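### 4.3 Contact labelling from head-mounted video

The wiping policy described in Section 3 is trained on two sources: teleoperated runs on the Kurell arm, and head-mounted video of people doing the same chores by hand. The teleoperated runs carry wrist force readings. The video does not, so contact between cloth and surface has to be estimated from the picture alone. This section sets out how the labels were made and how much they contributed.

Each clip was divided into segments using the speed of the two wrists. A new segment starts when the working wrist changes direction by more than a fixed angle, or when the hand opens and lets go of the cloth. Segments shorter than 10 frames were merged with the one before. We then fitted a ground plane to each segment and tracked the hand relative to it. Where the floor is tiled, the grout lines give a usable estimate of the plane even when the camera tilts sharply, and no depth sensor was needed. On plain vinyl the same method drifts, and those clips were processed with the slower multi-view fit from Condari.

Labels take one of three values: free, touching or pressing. The first two were assigned automatically from the distance between cloth and plane. Pressing was assigned by annotators working in the Flerik tool, who looked for spread folds, bent fingers and a flattened lower edge. Two annotators marked every segment, and a third settled the cases where they differed. Most disagreements were over the line between touching and pressing. We kept all three values in training, but merged touching and pressing for the results in Table 4.

The set used here holds 200 clips, of which 121 were recorded in bathrooms. Bathrooms were favoured for two reasons. The fixtures force the worker to reach around curved surfaces, and the floor space is narrow enough that both arms stay in view for long stretches. The remaining clips come from kitchens and entryways and were used mainly to check that the labels did not depend on the colour of the background. Clips were split into training and test sets by room, so that no room appears in both.

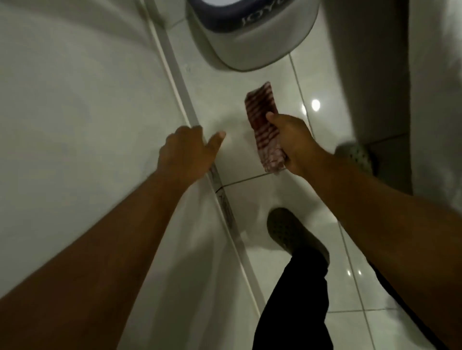 Figure 6. Head-mounted view of floor-level work beside a toilet, with the cloth in the right hand.

Two-handed work caused most of the labelling errors in the first pass. The segmenter assumed that both hands belonged to the task, and treated any hand near the plane as a possible contact. In Figure 6 only the right hand holds the striped cloth, while the left is open with its fingers spread just above a grout line. The first version of the labeller marked such a hand as touching and passed it to the policy as a second wiping contact. We corrected this by requiring a grasped object before a contact label could be given. Glossy tile was a second source of error. The oval reflection of the ceiling light to the right of the cloth is close in brightness to the pale stripes, and the colour-based tracker used in early tests is unreliable in such conditions. The final tracker uses shape and motion, with colour left out.

After both changes, the labels were used to retrain the policy with the teleoperated data held fixed. We compared it with a policy trained on teleoperated runs only, over 9 layouts in the Mamani test room. The retrained policy kept contact for a larger share of each stroke in every layout but one. The exception was the layout with the tightest gap between bowl and wall, where the arm reached its joint limit before the stroke was complete under either policy. Stroke speed did not change in a way we could separate from normal variation between runs.

The labels say nothing about how hard the cloth is pressed beyond the three values given. Force targets at run time still come from the teleoperated data, and Section 4.4 reports what happens when those targets are removed.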